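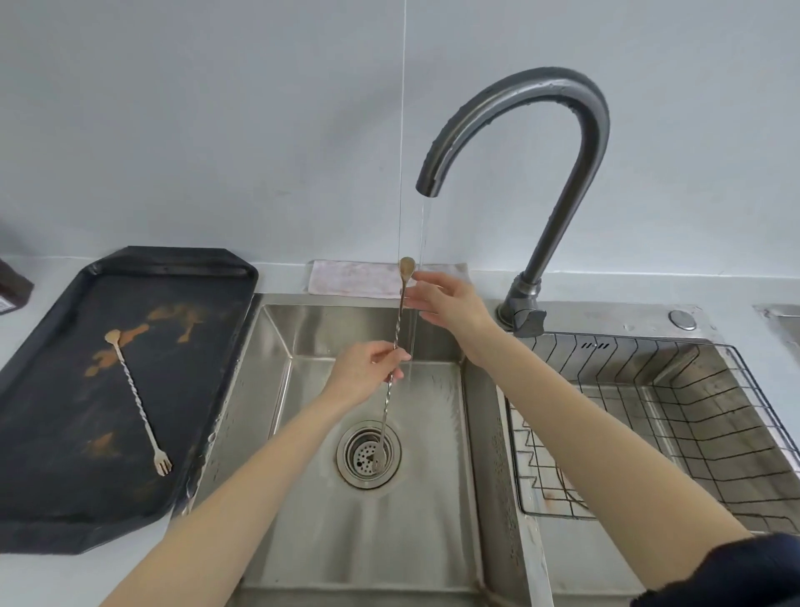 3.2 Household water use and the metering trial

The second part of the study dealt with how households in Nirnham used water at the kitchen tap, and whether a change in billing was followed by a change in habit. Kitchen use had been treated in earlier work on the district as a fixed share of the total. The survey returns gave reason to doubt this, as the share differed widely between homes of the same size.

A total of 130 households took part. All were supplied from the Astetti pumping station and had been billed at a flat rate before the trial. Meters were fitted to the cold supply under the kitchen sink and read remotely at the end of each day. Homes with a private well, or with a shared supply pipe, were left out.

Residents were also asked to keep a diary for 9 days, noting each use of the kitchen tap under one of four headings: drinking, cooking, rinsing and washing up. Rinsing was defined as the cleaning of a single item or a handful of items under running water, without filling the bowl or basin (Figure 3). The definition was revised after the pilot, in which many residents had entered such uses under washing up.

Figure 3. Rinsing a long-handled spoon under a thin stream of water.

Diaries were returned by all but 13 of the households. Where a diary and a meter disagreed on the total for a day, the meter reading was kept and the diary was used only to divide that total between the four headings. This method assumes that residents forgot all kinds of use equally often. The assumption is a weak one. Short uses are more easily forgotten than long ones, and the figures for rinsing should therefore be read as a lower limit.

Rinsing was the most frequent use in the diaries, although each instance was brief. Its share of the total was higher in homes without a dishwasher and showed no clear link with the age of the residents. Homes in the Darna quarter, where pressure is lower, reported longer rinsing times but did not use more water for the purpose.

After the move to metered billing, use for washing up fell and use for rinsing remained nearly unchanged. A similar pattern was reported by Petkov for a smaller group of rented flats, although in that study the tenants did not pay the bill directly. The two sets of results cannot be compared in detail, as the earlier meters were read only once a month. The effect of price on outdoor use is considered in Section 4.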